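**Bank behind the garden keeps slipping. Mat, mesh or give up?**

Asked 15/01/2022

We're on a clay slope at the Altthorpe end of the valley. The bank drops to a stream and every winter a bit more of the lawn goes to live with the neighbours downstream. I've had a quote for a Cluvis mat pinned down with long anchors, 1,502 pounds before seeding. The neighbour says coir netting and a packet of grass seed will do it. The neighbour also built our fence, so make of that what you will.
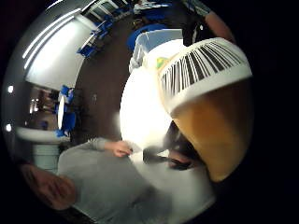
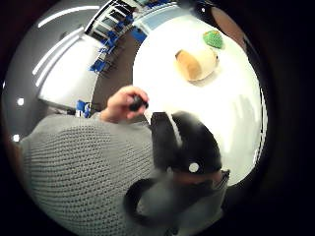

Oluf Kragh replies: what's happening at the bottom? People cover the face of a bank beautifully and then the stream eats the foot of it, mat and all. If the water is cutting in at the toe, put stone there first. Once that's sorted, coir is fine on anything gentler than 1 in 2, provided you can keep the grass alive until it roots. Coir rots, as it's meant to. Steeper than that, or with water running over the face, I'd pay for the plastic mat and grumble.

Get the top edge into a trench, whichever you buy. Mine wasn't, and the first decent storm rolled it up like a carpet.

**Birthe Bundgaard**

Agree about the toe, less so about the coir. We did some 20 metres of ours with Brinex netting in February, which is a daft month to sow grass, and got a very well-protected strip of mud. Sow in spring or early autumn.

Also, clay. If the slip is deep (cracks along the lawn, a step forming, fence posts leaning the wrong way), no surface mat will hold it, with or without pins. That wants drainage and somebody qualified to look at it. Ask the firm how deep the anchors go and what they think they're going into. Overgaard told us straight away that ours was too wet for theirs, and I've been recommending them ever since, having bought nothing.

**Guest**

willow. just plant willow. 200 cuttings cost me next to nothing

*Reply from Birthe Bundgaard:* How far is it from your drains?

*Reply from Guest:* further than it was from my old ones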